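3.2 Getting DNA out of old leaf samples

I'll admit I came to this part of the work with low hopes. The Bratdale leaves had been sitting in paper envelopes since well before I joined, and dried plant tissue is a pain to work with - it's full of sugars and tannins that stick to the DNA and stop the PCR cold. My first try, with a plain salt prep, gave me brown goo and not a single band on the gel.

So I went back to a CTAB prep and changed two things. I ground the leaf with sand while it was still frozen, and I added a second chloroform wash before bringing the DNA down with cold isopropanol. Each tube got around 200 mg of leaf. The pellets came out much paler, and most of them went back into buffer overnight in the fridge. 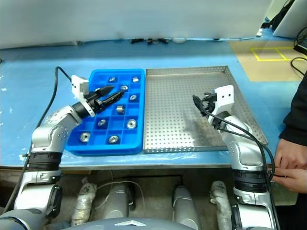

Figure 2. Blue compartment bin and perforated metal tray on the blue-covered worktable, with small metal parts in the bin.

For the PCR I used the short chloroplast marker from the Tunstead survey, a 300 bp piece that holds up pretty well even when the DNA is badly broken. I also tried the longer 942 bp marker on the same extracts, mostly out of curiosity (and a bit of stubbornness). The short one gave clean bands from nearly every envelope. The long one was hit or miss, and I couldn't link the misses to how brown the leaf looked, which surprised me!

Diluting the template tenfold rescued a few of the weak samples, so I think leftover tannins were still causing trouble there. I kept those in the data set but marked them, and they come up again in Section 3.3 with the sequencing reads.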